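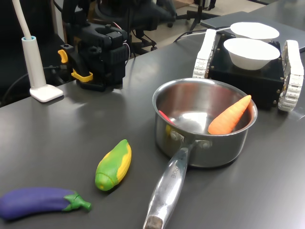

Toy carrot in a steel saucepan on a gray tabletop.

Tamley: code review comments, labeled by hand

Hi! I'm the person who put this dataset together, mostly in the evenings after work, and this file is my attempt to write down everything I'd want to know if I'd just downloaded it. It's a bit long. The short version is that Tamley is a collection of code review comments, each with a label saying what the reviewer was trying to do (ask a question, request a change, point out a bug, say something nice, and so on).

Where the comments come from

The comments were written by developers on 12 small projects that said yes when I asked. Most of them are web tools or command line stuff, plus one scheduling system from a team in Inville that turned out to have the most talkative reviewers by a mile. I asked 54 projects in total, so if you're planning something similar, budget a lot of time for email! Every maintainer saw the export for their own project before I included it, and two of them asked me to pull a handful of threads, which I did.

What's in the folder

comments.csv – one row per comment, with the text, the label, a project code and the position in the thread
threads.csv – ties comments together so you can read a whole conversation in order
guide.txt – the labeling guide we worked from, typos included
split.txt – which projects go in train and which go in test

Please use the split by project if you can. I tried a random split early on and the scores looked wonderful, and then I noticed that the same reviewers (with the same pet phrases) were showing up on both sides. Oops.

How the labeling went

Wafula Laizer and I labeled everything separately, then sat down and went through the rows where we disagreed. Obadia Nyaga broke the ties. We mostly fought over comments like "do we need this?", where Wafula reads a question and I read a polite demand to delete the line. The guide has a rule for it now – look at the next reply, and if the author removed the code without arguing, call it a change request. I'm still not in love with that rule, but it's applied the same way everywhere.

Both original labels are in the file next to the final one, so feel free to ignore our decisions and work with the raw disagreement. I'd love to see somebody do that.

What I cleaned up

User names are replaced with codes, and links are cut down to the word LINK. I left spelling alone. Code snippets inside comments are kept when they're 4 lines or shorter and swapped for CODE when they're longer. Bot comments are gone, or at least the ones I recognized.

Known problems

The "praise" label is tiny, so don't trust any per-class number for it. All the text is in English, and a lot of it was written by people working in a second language, which matters if you're doing anything with tone. The project coded P7 has some duplicate threads from when they moved servers. I'll fix those in the next version, hopefully in May.

Loading it

Any CSV reader will do, as long as you tell it the file is UTF-8 and that quoted fields can contain line breaks. The second part bit me twice. There's a little script called tsao.py (Tsao is my name for the loader, long story) that handles both and takes about 2 seconds to run on my old laptop.

Questions and fixes

Open an issue, and include the row ID if it's about a label. I usually go through them on Sunday.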